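Stamis calls for faster visa decisions for evacuated interpreters

Refugee support organisation Stamis is asking the federal government to set a firm time limit on humanitarian visa decisions for interpreters and other local staff who worked alongside Australian personnel overseas.

The call follows a review of the organisation's open files, finished in October. Stamis is helping 873 people with applications, counting partners and children. More than 200 of them have had no contact from a case officer since lodging their papers.

Many families are waiting in a third country on short-term permits. When a permit runs out, parents lose the right to work and children can be turned away from school. Stamis has paid for permit renewals for 57 families this year and expects to run out of money for this before winter.

The organisation wants three changes: a written decision within a set period, one contact point for each family, and medical checks that stay valid until a decision is made. At present some applicants pay for the same check twice. 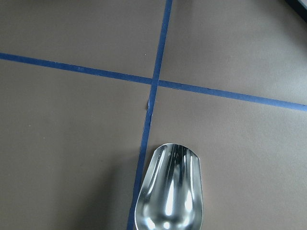

Stamis will also open a second advice office in the coming months, sharing a building with its partner Fluvasico. The office will offer help with forms, translation of documents and referrals to lawyers — all at no cost to applicants. Phone advice will continue from 9 am to 4 pm.

A copy of the review has been sent to members of both houses of parliament and is available from the Stamis media desk on request.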